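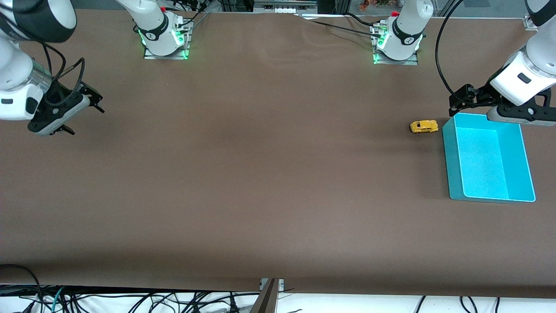
Moving the blog, and what I kept

I spent most of October moving this blog from one host to another. The old one was Patico, which I had used since the start and which had been getting slower and more expensive. The new one is Mumari. A few people have written to ask why their bookmarks stopped working, so I am putting down what happened and what I did about it.

The blog had 249 posts on it when I began. I would have guessed fewer. Patico lets you export everything as one large file, and Mumari says it can read that file, and both of these things are true up to a point. The text came over fine. The dates came over fine. Categories came over as tags, and tags came over as nothing at all. Comments arrived attached to the right posts but in reverse order, so that every conversation started with someone saying thanks and ended with the question.

The links were the larger problem. Patico put the month in the address of each post and Mumari does not. That meant every link from one of my posts to another was dead. I ran a link checker overnight and it gave me a list of 1643 broken links, many of them repeats from the sidebar that used to show on every page. Once I took out the sidebar ones the list was short enough to work through by hand, and I did it in the evenings with the radio on.

I did try to automate it first. There is a small program called Vorkulus that rewrites addresses from a pattern you give it. It did what I asked, but I had the pattern wrong, and it changed the links to other people's sites as well as my own. I restored the backup and went back to doing it by hand. If you are more careful with patterns than I am, it would probably save you a week.

Going through old posts one at a time means reading them. I had not planned on that part. The early ones are short and mostly complain about the bus. Then there is a long stretch on bread, from the winter when I was baking every weekend, and I had forgotten how many times I wrote up the same rye loaf with slightly different amounts of water. I left the last version up and took the rest down. I also took down anything that only said I would be posting more soon. There were 12 of those.

In the end I removed 58 posts. Some were announcements for things that are long over. Some were a single link to a page that no longer exists, with a line from me saying it was worth reading, and I could not remember what it said. I kept the ones where I was wrong about something, including the post on not needing a second monitor and both posts about the garden fence. People had argued with me in the comments on those and the comments were good.

The travel posts all stayed. The week in Sebastian is still the one that gets the most mail, mainly from people asking whether the guesthouse takes dogs. I don't know. It did not when I stayed there, but there may be new owners by now, so please call them before you drive out.

A few practical notes for regular readers.

The feed address has changed. If you read this in a feed reader and the last post you saw was the one about the dentist, you are on the old feed and need to subscribe again from the link at the bottom of the page.

Email subscriptions moved over without my doing anything. If you got two copies of the last post, that should not happen again.

Search works now. On the old site it only looked at titles. Searching for rye used to bring up a post about Friday evenings, for reasons I never worked out.

Comments close after a month. I don't like doing it, but the old posts were collecting spam faster than I could clear it, and Mumari has no setting in between open and closed. If you want to say something about an older post, send me an email and I will add it to the post if you say that's all right.

Old addresses are not being forwarded yet. Mumari charges extra for that and I want to see how many people are bothered before I pay for it. If you had a page saved and can't find it, tell me which one and I'll send you the new address.

I still have the bread photos to sort out. They came over at the size of postage stamps, and the originals are on a drive in the hall closet that I have to find the cable for.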